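Shared Tables Belong in Public Libraries

By Yaowalak Limsakul, Clivberg Library Association 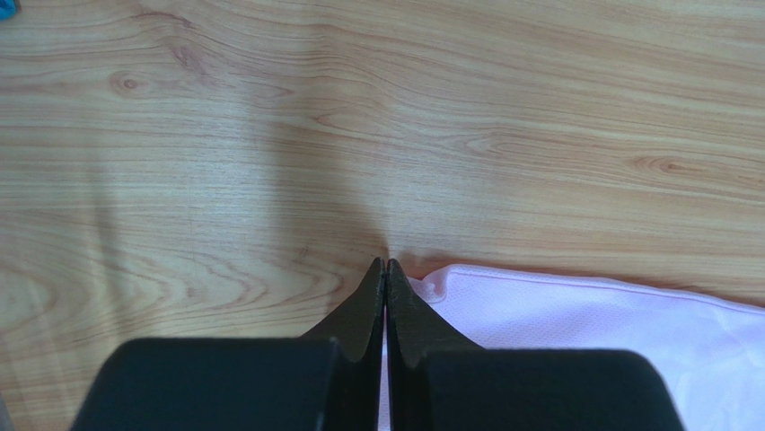
Should a public library give up shelf space to make room for large shared tables? It should, provided the books that leave the shelves are moved to storage and can still be requested within a day.

The Clivberg branch will decide in May whether to replace part of its reference section with long tables open to all visitors. The Association supports the proposal. Members have raised fair objections, and they deserve a reply.

The first objection concerns noise. A table that seats strangers together will produce some talk, and readers who come for silence are right to expect it. The plan keeps the upper floor as a quiet area, with 21 single desks. The Association asks that this number be written into the branch rules, so that it cannot be reduced later without public notice.

The second concerns the collection. The proposal would move 372 volumes to the Matlala Street storage rooms. Most are yearbooks and directories that have not been requested in over 11 years. Kanyarat Kamolrat, who manages the reference desk, has asked that local history be left where it is, and we agree with her. Those books are used by people who do not know the title they want until they see it — a catalog search is a poor substitute for that.

The third concerns cost. Tables are cheap compared with staff hours, and the branch has too few of the latter. We would not support the change if it were paid for by closing the building earlier in the evening.

What remains is a question of purpose. Many residents of the Ledance district live in small apartments, with no surface large enough for a tax form, a sewing pattern or a child's school project. Cafes expect a purchase. The library does not, and it should offer these residents a place to spread out their work.

Written comments may be left at the front desk until the branch board meets.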